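Open day at the Desance frame works: worth the drive?

I have a low tolerance for open days. You park in a field, somebody hands you a lanyard, and then you get walked past a lot of switched-off equipment by a person from marketing. So when the flyer for Desance came through the door promising "a full day of discovery" I put it straight in the recycling, then fished it out again when I remembered I have a stack of prints at home that have needed framing since we moved.

Doors opened at 10 a.m. and I got there at 10:20, by which time the line for coffee was longer than the line for the tour. The coffee was not free. The tour was, and it runs through two buildings joined by a covered walkway with a slope that nobody with a stroller was enjoying.

The first building is the old one, and it is the better of the two. It smells of sawdust and glue, and you get a decent look at how a length of molding gets chopped at an angle and joined at the corners. Our guide told us the shop turns out 2,160 frames a month. I asked whether that was an average month or the best one they ever had, and she said she would find out. She didn't, or at least she didn't tell me.
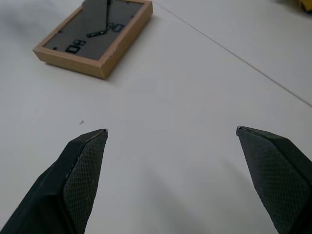

She also said every corner is checked by eye before it leaves. I'd like to believe that. I bought a Desance frame a few years back with a gap in one corner you could slide a business card into, so either the eye was closed that day or the policy is newer than the brochure makes it sound.

Glass was next. They sell three kinds, and the sales talk for the most expensive one, called Endesex, went on for 15 minutes by the clock on the wall. The claim is that it cuts glare and stops prints from fading. The glare part I could judge for myself, and yes, it was better than the plain stuff hung next to it. For the fading we were shown a pair of posters, one bright and one washed out, with no label saying how long either had hung or where. I could do that with a sunny window and an old poster. If they have real test results they should put them on the wall.

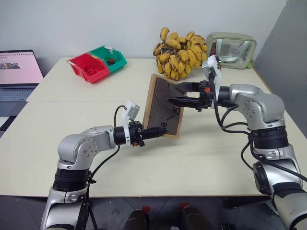
Lunch was in the yard. There was one truck, Bhatia, selling chickpea wraps, and I have no complaints there except the price of a bottle of water. Eat early. By 1 p.m. they had run out of the green sauce.

The afternoon workshop was "Frame Your Own in an Hour." It took closer to two, mostly spent waiting for a turn with the mat cutter. The backing kit they hand out is made by Skekix, and the little bendable tabs are stiff enough to hurt your thumb – bring a butter knife. My mat came out crooked. The woman next to me got hers perfect on the first try and was very nice about it.

The factory shop had a discount on seconds. Check the corners before you pay. I went through a whole bin and came away with two good ones, which fit none of my prints.

Would I go again? For the old building, maybe, if it was raining and I was nearby. The next one is in July.

Recent posts
- The lighthouse tour with no lighthouse
- Three cheese fairs, ranked by parking
- Is the canal museum ever open?
- What I paid for "free" garden weekend

This site uses cookies to remember your settings. Accept | Manage

Contact | Copyright, all rights reserved | Back to top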